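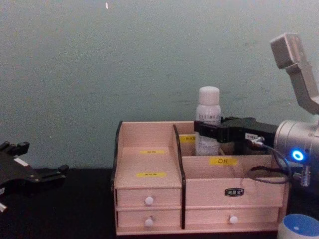

Flovlow for reading old memorial books: my review after a summer with it

I should say up front that my Yiddish is kitchen Yiddish. I can follow an insult and I can order soup, and that's where it stops. So when my aunt handed down the Jallov memorial book (the kind survivors put together after the war, town by town, with essays and street maps and those long lists of the dead) I did what I suspect a lot of grandchildren do. I looked at the photographs, found our family name in the back, cried a little and closed it for six years.

Then in the spring a cousin sent me a link to Flovlow, a program that reads scanned Yiddish and Hebrew print and gives you a rough English version beside it. I paid for the year, which was $111, and I've been at it most evenings through August. I bought it myself and nobody asked me to write this.

Getting the pages in

You scan or photograph your own pages and load them up. My book has 525 pages and I did the lot with a borrowed flatbed, a couple of dozen at a time, usually with the radio on. Flovlow takes them in batches of up to 300, so I needed two goes. The first batch was ready by the time I'd had supper. The second one got stuck overnight and I had to start it over, with no message to say what had gone wrong - just a little wheel going round and round.

It straightens crooked pages nicely. It does not cope with the gutter, where the letters bend down into the binding, so press your book as flat as you dare. I didn't dare very much with mine, and the inside edge of a lot of pages came out as mush.

How good is the English?

Better than I expected on the essays! There's one about the market square that goes on for pages about geese and mud and who owed money to whom, and it came through so clearly that I laughed out loud at my desk. I'd always imagined the town in black and white, very solemn, everybody already on their way to being a name on a list. The man writing about the geese had no patience for that. He wanted you to know that the herring seller cheated.

Poetry is another story. The book opens with a long elegy and Flovlow turned it into something like assembly instructions. I gave up and asked a retired teacher at our synagogue to read it aloud to me, and I'd tell anyone to do the same. Religious phrases get flattened too. "Of blessed memory" showed up as "good remembrance" in one chapter and vanished completely in the next, which made me cross every time.
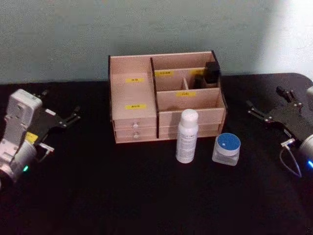
The name lists

This is what I cared about most, so I was picky. Flovlow pulled 2,322 names out of the back of the book and put them in a table you can sort and search. Wonderful idea. But it wants to pick one spelling for each name and stick to it, and it picks badly. My great-grandmother's sister got merged with a stranger who had the same surname and a first name one letter off. For a phone book I could live with that. For a list of murdered people, where this may be the only page on earth that has them written down, I can't.

You can split the entries again by hand, and the original line from the scan sits right there next to the typed one, so you can check. Please check! I wrote to support about the merging and got a kind reply saying there'd be a way to switch it off. As of this writing there isn't.

What else I tried

Before this I had a month of Divau, which is cheaper and does Hebrew very well. On Yiddish it guessed at every third word and it threw away the page numbers, so I couldn't find my way back to anything. If your book is all in Hebrew, though, it may be all you need.

I also looked at the printed translations from Kauppinen, a small press that does a few towns a year with proper human translators and footnotes. They're lovely to read and I'd buy ours in a heartbeat, but Jallov isn't on their list. It's a tiny place. I've put in a request.

Would I renew?

Probably for one more year. I have two more books on loan from the next towns over, and over the holidays I'd like to print the market square essay for the whole family, with the bad bits fixed. If you only have the one book, pay for a single year, scan everything early on and download your tables before it runs out - they lock the account the same day.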